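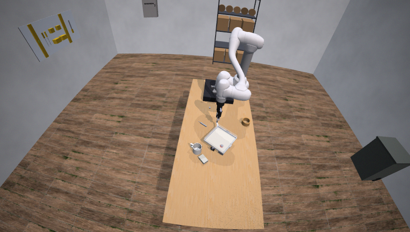 Image: Tulico bench cell, simulated. Source: Kernitz course files.

Print this page
E-mail this page

Unit 9 -- Setting Up the Bench Cell

Read this before you touch the model, and again after you have broken it. The Tulico cell is one white arm on a square base plate at the end of a long table. You will build it in Orkirora first, where a collision costs you a restart and a little pride. The real one lives in Room 162 and is less forgiving.

1. Base plate. Set the plate position before you load the arm. If you load the arm first, the software will put it at the origin, and the origin is on the floor. Every year somebody turns in a very tidy report on a robot that works at ankle height.

2. Home pose. The wrist should point straight down with the fingers clear of the wood. Look at the shadow as well as the gripper. In a rendered view the shadow is often the quickest way to tell "just above the table" from "slightly inside it."

3. Tool offset. Measure from the wrist flange to the fingertips and type it in by hand. The default belongs to an older gripper and is wrong by enough to matter. Fault 1822 at this stage means you left the default alone.

4. Tray. It sits at an angle to the table, and it stays that way. Do not square it up to make your math nicer. Teach the tray frame from three corners, then drive to the fourth as a check. If the fourth corner is off by more than 4 mm, teach all three again -- averaging them is not a repair.

5. Obstacles. The mug and the bowl stay on the table. Give each one a keep-out zone, and remember that the mug has a handle, a fact most first attempts overlook. The gray rod near the tray needs a zone too, however harmless it looks.

6. Test run. Quarter speed, no grasping. Go from home to a point over the tray and back again. Save the log before you change anything.

Upkeep: recheck the tool offset whenever the gripper comes off, and the tray frame whenever the tray has been bumped, or whenever someone says it hasn't.

Hand in your log and frame values through Espiritu by noon. The Espiritu clock runs fast, and its opinion is final.

Print this page | E-mail this page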